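시뮬레이션 시연 데이터, 몇 개나 모아야 학습이 되나요?

Alska
2019-12-14 작성

안녕하세요, 눈팅만 하다가 처음 글 써봅니다ㅎㅎ 취미로 시뮬레이터 안에서 로봇팔로 블록을 집어 표시된 자리에 옮기는 걸 모방학습으로 해보고 있어요. 조이스틱으로 제가 직접 조종해서 시연을 녹화하고, 그걸로 정책을 학습시키는 방식이고요. 9월부터 틈틈이 모아서 지금 40개 있습니다.

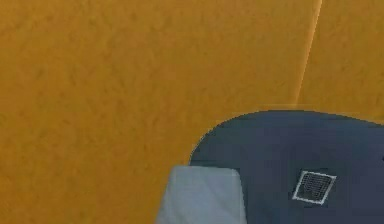
근데 학습을 돌려보면 블록 근처까지는 잘 가는데 집는 순간에 꼭 헛손질을 해요. 손실값은 예쁘게 떨어지거든요? 그래서 더 모르겠어요. 데이터가 모자란 건지, 제 조종이 엉망인 건지... 시연 하나가 300스텝인데 그중 절반은 제가 머뭇거리는 구간인 것 같기도 하고요. 카메라 입력은 여러 개를 같이 넣고 있습니다. 더 모으기 전에 뭐부터 손봐야 할지 조언 부탁드려요!
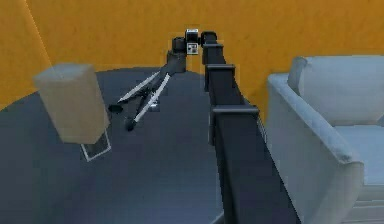
읽는 시간 2분

답변 3개

Semis
40개면 적어요. 더 모으세요. 저는 160개부터 좀 되더라고요.

Cropper
저도 똑같은 데서 한참 막혔던 사람이라 반가워서 길게 씁니다ㅋㅋ 개수도 개수인데, 저라면 머뭇거리는 구간부터 잘라낼 것 같아요. 팔이 가만히 있는 스텝이 많으면 정책이 블록 앞에서 멈추는 걸 배워버리거든요. 멈춰 있는 스텝을 빼는 스크립트 하나 짜서 돌려보시고, 그 상태로 다시 학습해서 비교해 보세요.

그리고 블록 시작 위치를 매번 바꾸고 계신가요? 저는 처음에 거의 같은 자리에만 놓고 모았다가 조금만 옮겨도 허공을 집어서 전부 버렸어요ㅠㅠ 일부러 살짝 빗나갔다가 다시 맞춰서 집는 시연도 20개쯤 말고 딱 20개, 정해놓고 섞어보세요. 헛손질한 다음에 어떻게 돌아오는지를 정책이 한 번도 못 봤으면 거기서 그냥 끝나버려요.

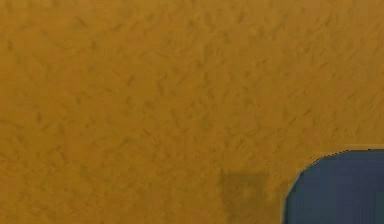

카메라 쪽도 저는 의심이 갑니다. 학습 들어가기 전에 입력 영상을 하나씩 따로 재생해 보는 걸 추천드려요. 귀찮아도 진짜 해볼 만해요! 거의 황토색 면만 차 있고 오른쪽 아래 구석에 남색 물체가 조금 걸린 화면 같은 건, 그 순간만 놓고 보면 블록을 어떻게 집어야 하는지 알려주는 게 별로 없잖아요. 그런 화면이 시연 내내 이어지는 시점이 있으면 각도를 바꾸거나 한번 빼고 돌려보세요. 반대로 집기 직전에 블록이랑 손가락 끝이 같이 들어오는 시점은 꼭 살리시고요. 저는 배경 색도 녹화할 때마다 조금씩 바꿔줬는데 그건 효과가 있었는지 아직도 잘 모르겠네요.

Skakura
윗분 말씀에 하나만 보태자면 영상이랑 조종 명령 타임스탬프가 맞는지도 봐주세요. 저는 그리퍼 닫는 명령이 영상보다 몇 스텝 밀려서 저장되고 있었는데, 증상이 글쓴분이랑 똑같았어요. 접근은 잘하고 집기만 실패. 시연 하나 골라서 저장된 명령 그대로 재생했을 때 블록이 집히는지 보시면 금방 나옵니다. 재생에서도 못 집으면 개수를 늘려도 소용없어요.

Alska
헉 재생은 한 번도 안 해봤네요... 그것부터 해보고 머뭇거리는 구간도 잘라볼게요. 다들 감사합니다!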